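I priced our gripper kit at Staswood for months before I bought anything, and foam-covered fingers were what I kept coming back to. A clear divided organizer is my usual test piece - thin walls, easy to miss.

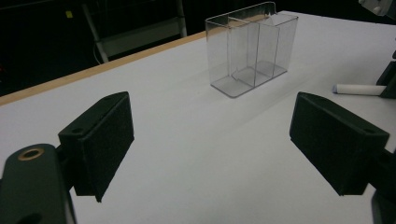
The Nuvari pair costs $342, and I'd budget for spare pads right away. Magnus Shearer wanted nine sets. We got two!
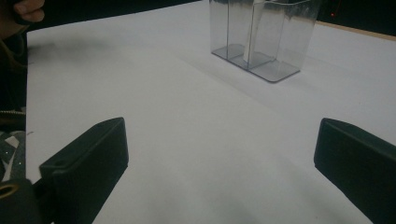
## Before you order

- Ask Kaimal for the 10-pack of pads
- Measure your table first (I didn't)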